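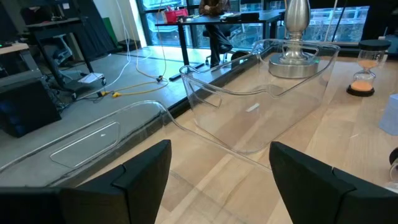
lisance_bins
Thread starter, 948 posts

Posted 2022-08-23

Sand timer storage, what are you all using? Trying clear plastic bins on the wood table, rounded corners, handle cutout in the side. Peach sand one is still out by the lamp, the rest need a home. Want to see colors without digging. Lids or no lids??

Lolero70
No lids. You'll never put them back on.

yeoh_attic
Disagree — lids every time. Dust gets on the glass and then you're wiping 200 little things. Mine are in Trutex tubs with lids, zero regrets.

Lolero70
who has 200 timers lol

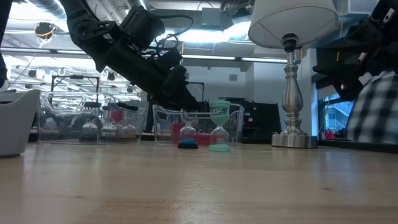
lisance_bins

OK progress. Three small ones standing together in the bigger bin, the red sand one in the middle. The mint green with the 30 on it is staying out for now, so is the shorter one with the dark blue base. Not sure if I sort by size or by minutes.

yeoh_attic
By minutes. Size is useless, my tall ones run all over the place.

Lolero70
Size! They tip if you mix tall and short. Also lay a towel in the bottom, bare plastic is slippy.

lisance_bins
Towel hides the label on the bottom tho. Leaning toward minutes, sorry Lolero. Thinking two bins side by side, one set a bit behind the other

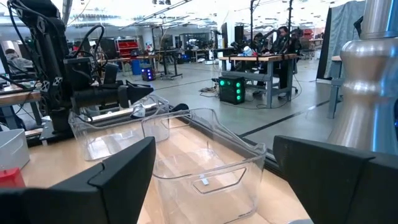
so I can grab from either by the handle hole. Will skip lids till April and see how dusty it gets — yeoh you can say told you so then.

yeoh_attic
I will definately be back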